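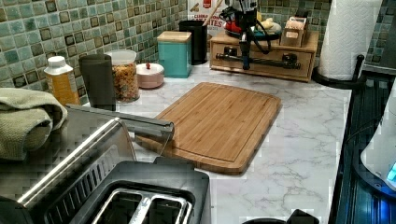 2022-07-22: Budget day!

I finally sat down with the numbers for the kitchen arm, and I'm so happy I could hug the spreadsheet. Judit says we can spend 300 on grippers before September, and the Prarker pair comes to 307 with shipping. Seven over! I'm going to ask Yannick if he'll let that slide (he will, he wants the soft fingers as badly as I do).

The big question is still the second arm. Jui-lin wants to buy, I want to rent from Collet for 14 weeks and see how we get on with cutting board and toaster jobs first. Marble counter, bamboo board, a towel hanging over the side – there's plenty there to keep one arm busy, and I keep thinking of new things to try.

Still to price:
- spare cables, 2 sets
- a lower stand, if Lilar has one
- wrist mount, ask Gaspard what he paid

Forgot to eat lunch. Toast for dinner, then back to the Collet quote, I want to read the insurance part again before I call them.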